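Lidded food container

A lidded food container is a small household vessel, most often made of plastic and closed with a separate fitted lid, in which food is kept, carried or put by for another day. Nearly every kitchen has a few of them, and a good many kitchens have a whole drawer.

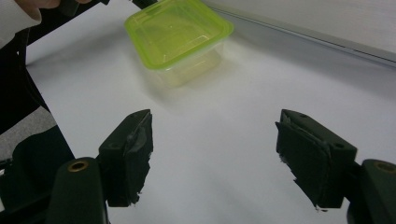 Small containers are commonly square with rounded corners, a shape that packs into a refrigerator with less wasted room than a round bowl of the same size. The body is often see-through or frosted, so that a spoonful of leftover gravy can be told from a spoonful of pudding without anyone having to open it. Many bodies narrow a little toward the base, and this lets the empties nest one inside another when they are put away.

Lid

The lid usually has a raised lip around the outside and a sunken panel in the middle. On many models the sunken panel also gives the next container up a place to sit. Lids are frequently made in a bright color while the body is left plain, and makers such as Dizon and Skulter have long used color to mark sizes, a kindness to anyone who has hunted through a cupboard for the one that fits.

Use and care

The smallest sizes are handy for sauces, cut fruit, nuts and the last bit of grated cheese. Food meant for the freezer is best given some room to swell, with a gap of 7 millimeters or so left under the lid. Plastic takes on color from tomato and turmeric fairly easily, and a paste of baking soda and water, left on for 30 minutes, will lift a good deal of it. Lids that go through a hot wash too often may warp and lose their snug fit.

Collecting

Older sets have a modest but loyal following. The household museum in Skalesach, near Sasel, holds 2574 containers and loose lids, of which 23 complete sets are on display. Each November visitors may bring in lids of their own to be matched against the museum's spare bodies.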